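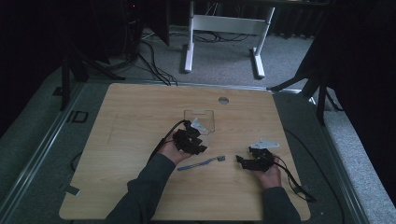 Studio notebook, November, evening

Plan for the next stretch. The knee keeps me off the stairs and away from the train, so the Gedimness drawings have to be made from what is in the building. Started a list of working hours and stuck to it so far: first session before breakfast, second after lunch, nothing after eight.

Paper. Cut down the last of the heavy roll into sheets of 45 by 38 cm. The offcuts went in the flat drawer, second from the top. Hannelore, help yourself, but leave the ones marked with a pencil cross.

Ink tests. Mixed the walnut ink thinner than last month, one part ink to two of water. First wash sank in too fast and left a hard line along the top. Damped the next sheet on both sides, waited, tried again. Better edge, weaker colour. Will try damping the back only. The blue went chalky over the brown and I don't want it in this series.

Drawing. Did 2 large ones and a run of small ones with the left hand. Small ones are livelier. The large ones look like I was being careful, especially in the lower third where I went back in with the pen. Rule for the week: no pen until the wash has had a night.

Nélida Quezada came by at four and looked through the pile. She liked the grey group best and thought the Jondinine sheets should be hung low, close together, no frames. I am not sure about no frames. The Fustulgate room is damp by the door and the paper will cockle.

Numbers for the show: they want some 70 small sheets for the long wall. I have fewer than half that I would put my name to.

To do
Order more blotting paper
Ask Hannelore Frei about the plan chest key
Photograph the grey group before they get handled again
Back-damping test, three sheets, same brush
Write to Fustulgate about the door

Stopped at ten to eight. Brushes washed, wash sheets left under the boards.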